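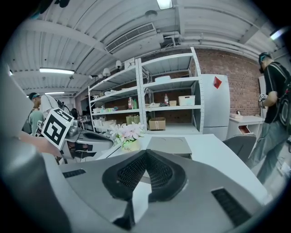 Figura 1. Pinzas de mano con cubo marcador, durante una sesión de trabajo.

Tema 4. Pinzas de mano para captura de demostraciones: el kit Anuso
Asignatura: Automatización y manipulación
Apuntes de Keyvan Nazari

4.1 Qué se ofrece

El kit Anuso, de la firma Fastholm, se vende a laboratorios y a talleres que quieren grabar tareas manuales sin tener el brazo robótico delante. El operario lleva una pinza en cada mano y hace la tarea. Después se usan los datos para entrenar el control del robot.

La oferta que analizamos en clase incluye:
- 2 pinzas de mano, derecha e izquierda
- cubos con marcador fiducial blanco y negro
- programa de grabación y revisión
- una jornada de puesta en marcha

El precio sin impuestos es de 3.637 euros. El soporte a partir del segundo año se contrata aparte, y el presupuesto no dice a qué precio. Quien haga la práctica de costes debe dejar esa partida abierta y señalarla.

4.2 Elementos que conviene reconocer

Carcasa. Plástico gris, de formas curvas, con rejillas de ranuras negras. Al manejar la pinza no hay que taparlas con los dedos ni con cinta.

Almohadilla. Pieza negra en V, de espuma con textura de malla. Se trata como consumible: se anota la fecha de cada cambio en la hoja del equipo.

Cubo marcador. En la figura 1 va montado encima de la pinza del lado izquierdo. El patrón de cuadros sirve para estimar posición y orientación. Un cubo sucio, rayado o mal apretado da errores que luego parecen fallos del programa.

4.3 Procedimiento de grabación

1. Comprobar el apriete de los cubos.
2. Calibrar las dos pinzas con el mismo fondo e iluminación que se usarán en la tarea.
3. Grabar una toma de prueba y revisarla completa.
4. Grabar la serie.
5. Descartar las tomas en las que el marcador se pierde durante el agarre.

La serie de octubre tuvo 121 tomas. Las descartadas lo fueron casi siempre por el punto 5: la muñeca gira hacia el cuerpo y oculta el patrón. Se corrige colocándose de otra manera respecto a la mesa.

4.4 Comparación con la oferta de Karimi

Karimi alquila un equipo parecido por meses, con las reparaciones incluidas. Para un proyecto corto sale mejor el alquiler. Para un curso completo, con grupos que se turnan, la compra resulta más barata si las almohadillas aguantan. El manual de Anuso está mejor ordenado, aunque el capítulo de calibración repite un esquema de la versión anterior que ya no coincide con los menús.

4.5 Trabajo para entregar

Redactar un informe de dos páginas que recomiende compra o alquiler para el taller Fender (datos en el anexo B). Indicar las horas de uso previstas y el coste de los consumibles. Los informes sin hoja de cálculo adjunta no se corrigen.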